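Section 5. Good Practice for Needle Handling and Suturing Runs

This section applies to every user of the Jasska two-arm suturing station, including people who have already qualified on the older Mikel bench. We know you are eager to get going, and we promise the reading is short, but please go through it once with a colleague before your first run on tissue. The house rules below were drawn up by Valentyna Pylypenko and Merle Baxter for our own training lab in July, and most of the sites that have taken them up since have kept them as they are, apart from a change or two to the paperwork.

5.1 Before you take the controls

1. Read the run sheet (form 3612) out loud to your second person. It sounds a little silly the first time, we admit, but it is a lovely way of catching a wrong stitch plan.

2. Check that both arms answer to the correct hand. Move the left control a small amount, watch the left arm, then do the same on the right.

3. Set the motion scaling to the value on the run sheet. New users should stay on the slowest setting for their first 20 stitches, however comfortable they feel!

4. Agree on the stop word. Ours is "hold," and anybody in the room may say it.

CAUTION: Never reach into the workspace while either arm is live. Press the pause bar, wait for the steady amber light, and only then put your hand in.

5.2 Placing interrupted stitches

1. Begin at one end of the incision and work toward the other. Finish each stitch completely, knot and trim included, before you think about the next one.

2. Keep the needle in the jaws of one instrument whenever it is not passing through tissue. A needle that has been laid down is surprisingly hard to find again, particularly at high magnification.

3. Park the idle instrument close to the wound, with its tip in view of the main camera. If you can't see the tip, you may not move the arm.

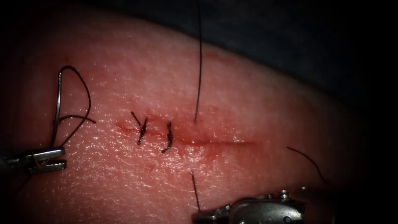 4. Before you drive the needle, look over the thread from end to end and be sure you know which strand belongs to the needle and which are tails or offcuts. Take your time with this. Pulling the wrong strand can loosen a knot you have already finished.

5. Draw the edges together until they just meet. Puckering along the seam usually means too much tension, so ease off a little on the next stitch.

Note: Force feedback on the Jasska is limited. Please judge tension with your eyes, by the way the tissue moves, and don't wait to feel it in your hands.

5.3 Using the close view

The wrist camera is a wonderful help for checking your grip, but it shows a small area and it moves when the instrument moves. For that reason we ask you to confirm any large movement in the main view first.

1. Stop both arms before switching views.

2. Find the needle, then follow the thread away from it as far as the picture allows.

3. Check that the jaws are fully closed on the needle. If they are not, call "hold" and regrip.
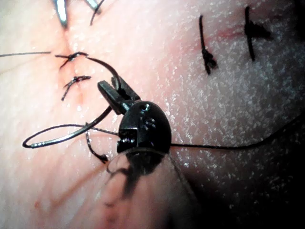 Figure 5-2. Close view of the needle driver with the curved needle gripped near the tip of the jaws.

4. Look for shadow. Thread that runs into a dark corner should be treated as unchecked until you have seen the rest of it in the main view.

5.4 Ending the run

1. Return the needle to the holder and say "needle home." Your second person repeats it and signs the sheet.

2. Collect all trimmed thread with forceps, with the arms paused.

3. Keep the recording for 18 months. Sites working under the Urside agreement should send their copy to Waldemar Wysocka before deleting anything.

CAUTION: If a needle can't be accounted for, leave the pad and drapes exactly where they are and follow the missing needle procedure in Section 7.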